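Milk carton (gable-top)

The gable-top carton is the one with the little roof. You know it even if you never knew the name, and I'll admit I only learned the name after I'd started writing this entry. It's a paperboard box, coated on both sides with a thin layer of polyethylene, folded at the top into two slopes that meet in a flat sealed fin. I've kept this page going for a while now and I still get mail about the fin, so more on that below.

How it's made

The board arrives at the dairy as flat sleeves, already printed and glued down one side. A filling machine pops each sleeve open, folds and seals the bottom with heat, pours in the milk and then presses the top shut. I watched this at the Astden dairy one May and it goes by so fast that I had to ask Ovidiu Dobre, who runs the line, to slow it down for me (he wouldn't, fair enough). Their older filler does 135 cartons in the time it took us to walk from one end of the room to the other and back. The newer one was being cleaned, so I can't tell you.

Opening it

For decades you opened a gable-top by pushing the wings back and pinching the spout forward. I was terrible at it. My sister could do it clean every time and I'd end up with a soggy, furry edge that dribbled down the front - and then somebody would finish the job with scissors. Plastic closures took over most of that work. They're fitted on one of the slopes, either as a screw cap or a flip lid, and there's usually some sort of seal to break the first time.

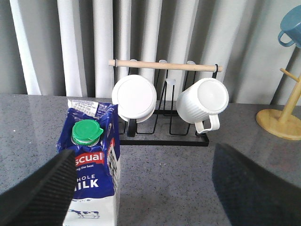

The fin stayed, though, even on cartons that nobody opens that way anymore. It's simply how the top gets closed. Horațiu Chiriac wrote to me from Bratent to say that his grandmother still opens hers at the fin and ignores the cap completely, and I love that.

Storage and recycling

Fresh milk in a gable-top needs to stay in the fridge. Cartons for shelf-stable milk are a different animal, with an extra barrier layer (often aluminum) to keep light and oxygen out. Recycling depends a lot on where you live, so check your local rules. Where I am they want them rinsed and flattened, and the cap can stay on. In Opoku, 2 towns over, they go in the regular trash.

See also: Milk bottle; Paperboard; Prindero carton works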